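I do love an afternoon of sorting books, and the dining table is still the best place I know for it. A shelf only shows you spines, whereas a good long table lets you see covers, and you'll be surprised what you'd forgotten you owned (I found 2 copies of the same cookery book last October, both bought by me!).

Give the table a proper wipe first and let it dry. Then bring the books over a few at a time and set them out in one row across the middle, with the thick ones piled together and the thin ones on their own, so that you can still reach everything from your chair.
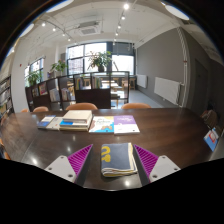 *Household notes from the Drumstead page, Thursday, March 27, 2025*

Keep a soft cloth folded on the table while you work. I go over each cover with a dry one, then along the top edge of the pages, always from the spine outwards. On a polished table it's handy for fingermarks too, and there will be fingermarks.

Do give yourself about 3 hours, with a pot of tea somewhere well away from the books. Anything you can't decide on can go back on the shelf until next time.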